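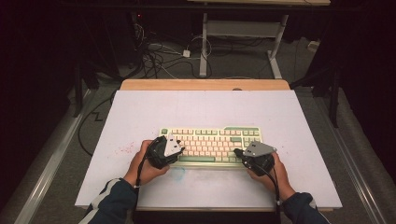 Typing comfort on compact keyboards
Group report by Gemma Costa and Lino Fontana

Our question was if a compact keyboard makes more typing errors than a full-size one. In April we asked 31 students to copy a text of 700 characters, one time on each keyboard. Between the two texts they had a rest of five minutes.

On the compact model the mean number of errors was a little higher. Most of them happened near the arrow keys, where the space is small. Many students said that keys in a second color, as the green ones on our model, helped them to find the function row faster. We did not measure this.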